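How do we get a nonprofit onto the agenda for community grant money after the public comment deadline?

Asked by tworiversmom
Feb 17, 2018
Viewed 396 times

I help run a neighborhood group called Flirnell – after school stuff, a food shelf, some help with rent paperwork. We are in the Vimier part of town. In October the city put out a report on what the east side needs (it came out of those listening sessions, I went to 2 of them) and one of the goals is literally "support existing neighborhood groups." Great. So we figured money would follow.

Now I hear the council is voting on how to split the community fund and our name is nowhere on the draft list. Public comment closed before any of us knew it was open. The notice was on the city website and I guess in the paper. Our families don't read either one.

We're not asking for a lot, 3,000 would cover snacks and the van through summer. What I want to know –

Is there any way to get on the list before the vote? Do we have to be a full 501(c)(3)? We have a fiscal sponsor, Pleltero, they hold the money for us. And does the report count for anything, like can we point to it and say you promised?

Thanks, sorry if this is in the wrong section. 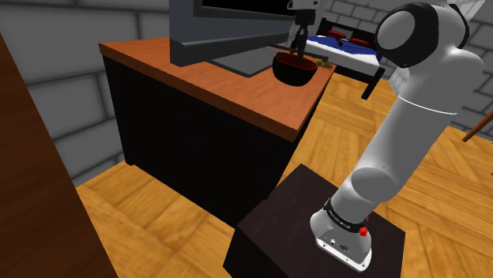 Adding a bit more becuase two people messaged me. Yes we have bylaws. No we have never had a city grant before. The draft list has only the big agencies on it plus one church. Our council member's office did call back once but the person just read me the web page. I don't want to make enemies over this, we need these people next year too.

3 answers

Berhanu Woldegiorgis
Marked helpful

Been through this with a tenants group. Quick version, I'm on my lunch.

Comment deadline and the vote are separate things. Written comment closing usually doesn't stop you speaking at the meeting itself. Look for the sign-up rule on the agenda, some places want your name in by noon the day before. Call the clerk, not the council member. Clerks know the rules and will tell you.

A draft list can be amended on the floor. For that you need one member to move it and one to second. So pick the member who talked most about the report and ask for one specific thing – "please move to add Flirnell, fiscal sponsor Pleltero, $3,000, youth programs." Put it in an email they can read out loud. Short.

Fiscal sponsor is normally fine but check the fund guidelines, ours wanted a signed letter from the sponsor plus their tax ID. Get the letter now, don't wait to be asked.

The report. It's recommendations, so you probably can't hold them to it legally. You can still quote it. Page number and goal number, then one sentence on what you do that matches. We did that and they had a hard time arguing with there own document.

If they say the pot is already split, ask if anything was left unspent last cycle. We ended up with 500 that way. Not much but it made us a "prior grantee" and the next application was a lot easier.

Bring people. Parents if they can come. Over a dozen is plenty and only one or two need to talk.

Comment from tworiversmom: this is so helpful, calling the clerk in the morning. Did not know about the amending part at all

bluegate77

Cities never listen, those sessions are just for show. Save your energy and do a fish fry.

k_marsh

Agree with most of the first answer, except be careful with asking for an amendment if it means taking money off somebody else's line. That's how you make the enemies. Ask if there's a reserve or contingency line first.

Also see if Tijani is still doing the small grants in your area, they're a private foundation so no council vote. When we applied it was a two page form and a phone call. Might be closed for this round, I havent checked.

And get on the city's email notice list today so the next comment period doesn't slip by. Ours was under the clerk's page, way at the bottom.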